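Home Syllabus Handouts Readings Studio Hours Contact

Surface and Finish, Unit 3
Handout: Broken Color and Imitation Stone

Bring this handout to studio on Friday along with your sample boards. The reading is the second chapter of the course packet, on paint layers. You can skip the part on gilding.

1. Terms

Broken color is any finish in which two or more colors stay visible side by side or through each other. A flat coat of pink is one color. A pink base with red dragged thinly over it is broken color, even if it looks like one color from across a room.

Base coat: the opaque layer underneath. It must be fully dry before anything goes on top.

Glaze: a thin, see-through layer of color. Glazes stay workable longer than ordinary paint, so you can brush, rag or sponge them while they are open.

Dragging: pulling a dry brush through wet glaze in one direction. Leaves long streaks.

Stippling: tapping the glaze with the ends of the bristles. Leaves fine dots and hides brush marks.

Veining: thin lines added over a clouded ground to suggest stone. Usually done with a small pointed brush or a feather.

2. Viewing distance

A finish has to be judged from where people will stand. Strong streaks that look crude at arm's length may be right for a stairwell. Fine stippling on a high ceiling is wasted work, as it will read as a flat tint.

In the first exercise, look at your board from arm's length and again from across the studio. Write down what disappears. Most students find that the veins go first and the large light and dark patches stay. If you want the stone effect to carry, put your effort into the patches.

3. Two patterns in one space

Patterns compete when they have the same scale and the same contrast. If the wall has wide streaks and the floor has wide clouds, the eye has trouble finding where one stops. There are a few ways to handle this.

Change the hue. A warm wall and a neutral floor separate easily even if both are busy.

Change the direction. Streaks that run mostly one way sit well next to veins that branch.

Put a plain strip between them. Baseboards, metal trim and corner posts all do this job. The strip should be plain and of a clearly different value from at least one of its neighbors.

The Tesero plan in your packet uses all of these. The entry hall has dragged ochre walls, a gray floor with branching veins and a flat white baseboard. Compare it with the Kustura plan, where the baseboard was marbled to match the floor. The room looks smaller and the bottom of the wall is hard to find.

4. Light

Light changes a mottled surface more than a flat one. A lamp close to one wall will make the streaks look stronger there and weaker elsewhere. On a gray ground, uneven light can be mistaken for part of the pattern. Check your board under the window and under the ceiling fixtures before you decide it needs another coat.

Gloss matters as well. A shiny topcoat picks up reflections that hide the veins. For imitation stone on horizontal surfaces we use satin.

Red broken-color walls with a gray patterned base:

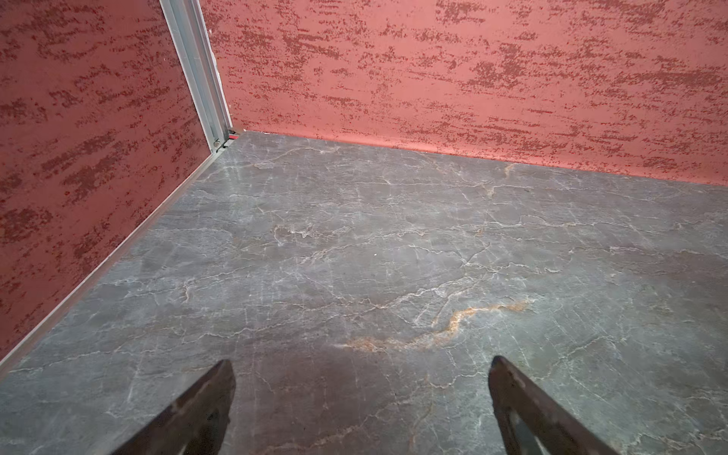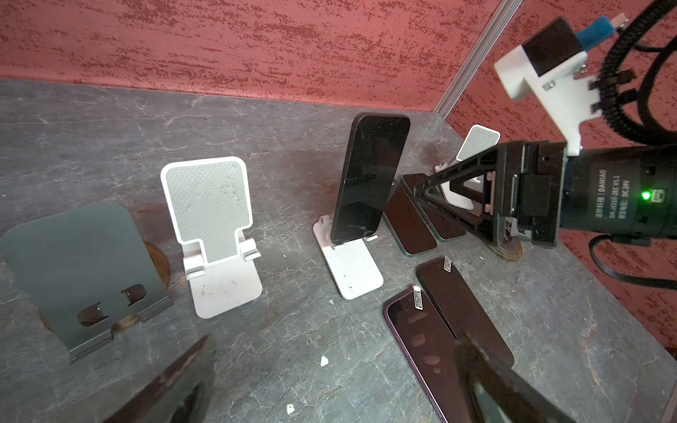
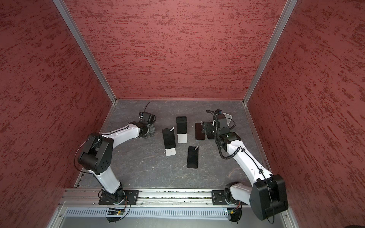 5. Exercise

Prepare 3 boards. Sand each with 260 grit, wipe, and apply two base coats. Leave 30 minutes between sanding and painting so the dust can settle.

Board A: warm base, dragged glaze in a darker shade of the same hue.

Board B: gray base, clouded with two more grays, then veined. Keep the veins thin and let some of them fade out before they reach the edge. Real veins rarely cross at right angles.

Board C: your own pairing of the two, with a plain strip between. Painter's tape is fine for the strip. Mark the back with the glaze mix you used.

Use the Fendero glaze from the supply cabinet, mixed as written on the lid. Do not thin it further. Polish with 600 grit only after the topcoat has cured, and only on Board B.

The Radonjić notes on feather veining are in the reading folder. They are short and worth looking at before you start the second board.

Boards are graded on preparation, control of the glaze and the join between the two patterns. Color choice is not graded.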